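Updated 13/02/2022, with the sorting part made longer

## Going through the small kitchen things

My kitchen in Nurkton has one stretch of counter, and the drying rack lives on most of it. So when the utensil basket wants a good going-through, I carry the whole business to the bedroom and do it on the bed, where there is room to spread out and I can sit down (my knees thank me!). Put an old sheet over the good one first, and make sure everything you bring in is bone dry.

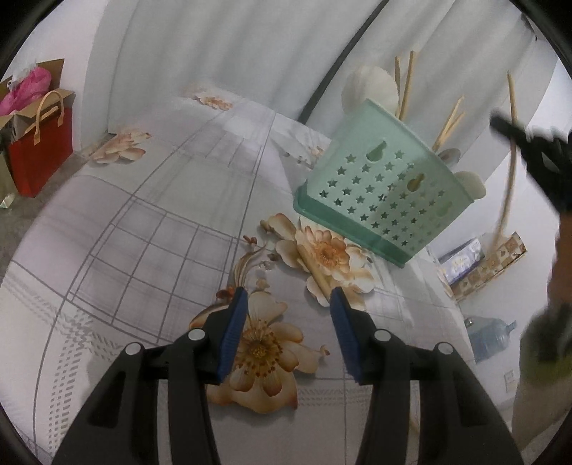
Start with the basket itself. Crumbs and hard-water scale love to settle in the bottom, and a quick rinse never gets them. I soak mine for 20 minutes in warm water with a good splash of white vinegar, then go into the corners with an old toothbrush and let it drain upside down on a towel.

Chopsticks come next, and they do take patience. Roll each one along something flat, and if it wobbles, it's warped and can go to the garden for tying up seedlings in March. Sniff them too. Wood that smells sour after a night of airing isn't coming back, in my experience, and I've tried everything, including the lemon trick my neighbor Jarmila Hrubý swears by.

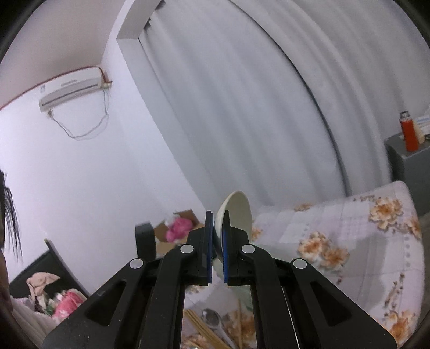 Bowls deserve a slower look than most of us give them, and I like to do them by a window in the daytime. Run a fingertip lightly around the rim, because you'll often feel a chip long before you see it. A plain white bowl is the easiest kind to check if you stand it up on its edge, so the light falls across the inside and any gray spoon marks show. Baking soda and a damp cloth will lift most of those. Leave the chopsticks and spoons lying off to one side while you do it, so you aren't setting a bowl down on top of them.

When it all goes back, put the spoons in handle down and the chopsticks in loosely, with some air between them. I go through ours twice a year, more if we've had company.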